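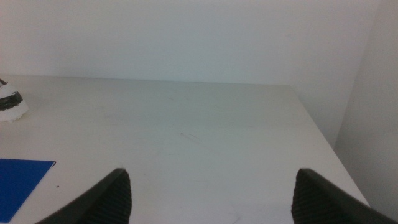 Hand-colored sneaker — gallery
February 9, 2025
By Priser

Finally getting these up. One shoe, black on white, blue mat, white table. Started the Filley set back in April and this is the first piece from it I like enough to post. Been calling it Warnine, after the street, no deeper meaning.

Not going for clean. If you want crisp edges theres plenty of that elsewhere. I like the streaks, the smudges, the spots where the white comes thru. Most of what I've made in this set I went over too many times and ended up with a solid dark lump. Left this one alone sooner.

Click thru below, captions are short, I'm behind on everything.

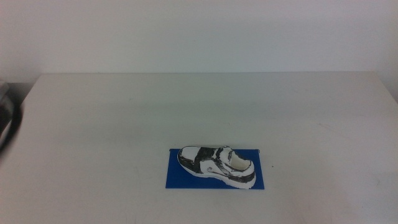
Warnine on the blue mat, toe to the left. Black band over the laces, little gray curve on the side.

Few notes before the next lot. The side curve took longer than all the rest put together — I kept putting it off. Toe cap outline was quick. Heel is smudgy and it's staying that way. The collar trim I did in one sitting, late, with bad light, and it's still my favorite bit. Figures. 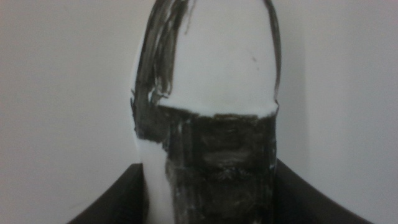 What do you do if the black goes on streaky?
Leave it till it's fully dry, then decide. A second coat helps on big areas like a band, but keep the strokes going the same direction or it gets muddy. For thin lines I don't recoat at all.

More on the set. There are 14 pieces planned under Filley, 5 done, the others in various states of half started. Śliwiński asked for a few for the shop window and I said yes to that before checking how many were finished. So — busy month. Bigger pics when I get a minute, these are the quick ones. 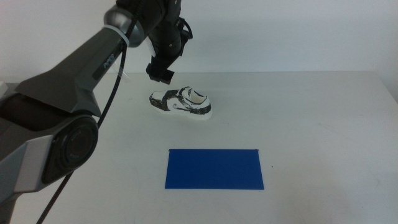
Where's a good place to start on a shoe like this?
The outlines, toe first, then the side panels and collar. Once those are in you can see how much white you've got left to play with. Fill the dark areas last and stop a bit before you think you should.

Thats it for this batch. Next up is number 6, same black, probaly a darker heel. Will add to this page when its done.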